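Last updated: August
3 comments | 44 shares

Step 4. Re-teaching the home cross on the Grutholm cell

1. Drop the arm to 13 percent speed. I mean it, don't skip this one!
2. Jog until the wrist camera has the blue tape crossing in view, then save the pose as HOME_X.
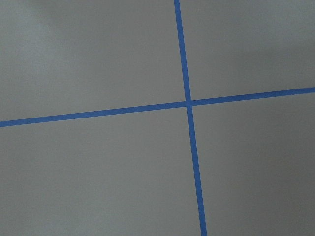 Arnulfo Ospina swears by teaching it twice and keeping the second pose, and I've come around to that.

3. Run the check (mine wants 200 mm of clearance).

CAUTION: keep your hands out while it jogs.

Comments

Furkura: Does new tape mean a re-teach?

Goodall: Yep, every time.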